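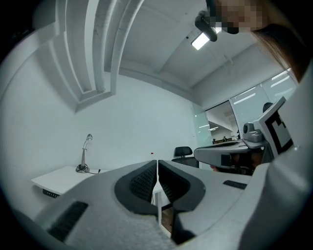 Fig. 1. View from the wrist camera of a hand-held gripper, black fingertip pads nearly closed. A second gripper with its square marker is at right.

Week 6 handout: Reading a vendor offer for hand-held data collection
Applied Automation, section 2
17/06/2021

Bring this sheet and the Lammers offer to class. We will go through the offer line by line and you will be asked which claims you would sign for.

1. What is on offer

Lammers sells the Vinari kit as a "complete teaching package": two hand-held grippers, head-mounted unit, markers, charger, recording software, and a year of support. The idea behind it is old and fairly sound. A person does a task with the grippers in hand, the cameras record it, and a robot arm is later trained on the recordings. No arm is included in the price. Read page 2 again if you thought it was. Several people in January's section did.

2. What the brochure says, and what it leaves out

"Collect 202 demonstrations in a day." By whom, and of what? Picking up a block and putting it down is a demonstration. So is folding a shirt. The brochure gives the number and no task list. It also doesn't say how many recordings were thrown away afterward, and a supplier who has run this for a while must know.

"Works in any room." Look at Fig. 1 with this in mind. There is a bright ceiling panel, a glass partition with light fixtures reflected in it, and a lot of plain white wall. Ask what each does to position tracking. A blank wall gives a tracking system little to hold on to, and reflections can give it the wrong thing. Maybe the software copes. The offer has no test results either way, so for now we treat the claim as unproven.

"Wide-angle vision captures everything." It captures a lot, bent hard toward the corners. Note how much of the view in Fig. 1 is the gripper's own gray shell. Wide is useful, but "everything" is a sales word.

"Natural as your own hand." Your hand has five fingers and a sense of touch. The brochure mentions no force sensor anywhere. The ribbed pads may well grip nicely, but ribbing is a surface and tells you nothing about how hard anyone is squeezing.

3. The Condancombe trial

Lammers cites one customer trial, at the Condancombe packing site: 16 operators, 761 recordings kept. This is the best part of the offer and you should give it credit. Still missing: how long the operators trained, how tired their wrists were by the afternoon, and whether the arm trained on those recordings did the job. Only the last one matters to a buyer, and it gets no sentence at all.

4. Compare with Dendley

Dendley rents a similar set by the month, with a minimum term of 18 weeks - an odd mix of units, so check how they bill it. Spare pads are charged separately. Their sheet is shorter and duller, and it states the weight of each gripper. Lammers does not.

5. For next class

Write one page, no more. Pick two claims from the Lammers offer and say what evidence would change your mind about each. Then draft three questions you would send before a demo visit. "Is it easy to use?" will be handed back - they will say yes.

Also find the clause on who keeps the recordings. It is in the support terms, near the end.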